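Cikuris Tabletop: read me first

Hi! This is the fruit-and-plate part of the Cikuris set, and I'm Kelly Guerra, the person who recorded most of it. Eamon Mac Mathúna wrote the export script and did the other recordings (his are the ones with the very patient pauses). If you only want to load the thing and get going, skip down to "Files". Otherwise, pull up a chair.

What's in it

There are 491 episodes of a two-handed robot moving play food onto a plate, all driven by a person. Each episode has video from the head camera, joint positions for both arms and both hands, and one line of text saying what the operator was asked to do. The longest runs 60 seconds, which is where the recorder stops whether you're done or not. I hit that limit a lot in the first week!

We split the work into 13 tasks. Most are a single pick and place, a few ask for two items in a set order, and one is a handover from left to right that I still dream about.

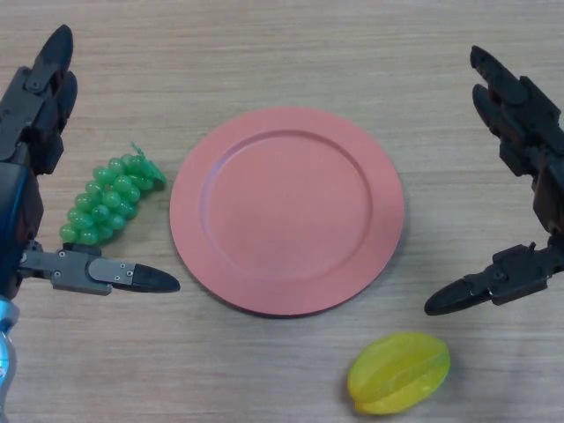
Instructions are written the way I'd say them to a friend, so expect some variety. The same task might show up as "put the grapes on the plate" or "grapes on the pink plate please", and we left both in on purpose. Left and right always mean the robot's own left and right, so with the grapes by the left hand and the star fruit down at the lower right, "use your left hand for the near one" means grapes. Color words are a bit loose. I say pink for a plate you might call salmon, and Eamon says "the coral one", so don't build a filter on exact color names (I tried, it drops good episodes).

Files

One folder per task, one subfolder per episode. Inside you get the video, a table of joint readings, and a small text file with the instruction, the operator's initials and a success flag. The flag is 1 if every requested item ended up on the plate and stayed there until the recording stopped. Touching the rim counts. Hanging over the rim and then rolling off does not, and yes, we argued over that one.

Failed tries are kept. If you're doing plain imitation you'll probably want to drop them, but I've had decent luck using them to train a little success checker.

Known problems

In 5 episodes the joint table starts a beat later than the video. They're listed in late_start.txt, so please trim them before training.

Hand positions at the start are not random enough. I'm a creature of habit and park the hands on either side of the plate nearly every time, so a model trained on my episodes alone may sulk if you start it somewhere else. Mix in Eamon's.

There's no force data. We'd like to add it in the next round, planned for June.

Questions, or a broken episode? Open an issue with the folder name and episode number and one of us will take a look.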